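The arms went in at Tadberg in January. My bench does artificial flower arrangements, and my job is now mostly setup and correction.

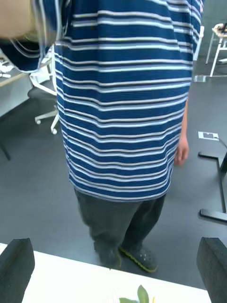 Standing back from the table.

We used to sort and assemble by hand. Now I lay out the stems and clear stray leaves.

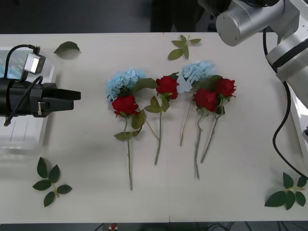
Four roses, two hydrangeas, both arms.

Faith Kimaro keeps the fault log, 957 entries so far. Leaves account for 52 percent. She wants people on the floor trained to adjust the hardware, and I agree with her.
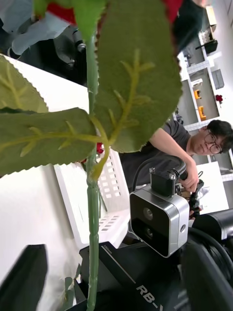 A hand near the camera module.

Thin stems are the other problem. They cross, and the fingers have little room between them.

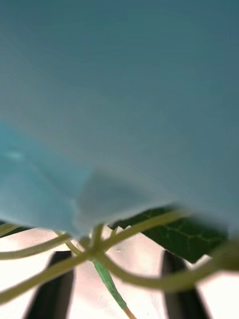

Stems and a leaf at close range.

Shifts are the same length. There is less wrist strain and more waiting. Pay grades come up for review next, and setup work isn't in them yet.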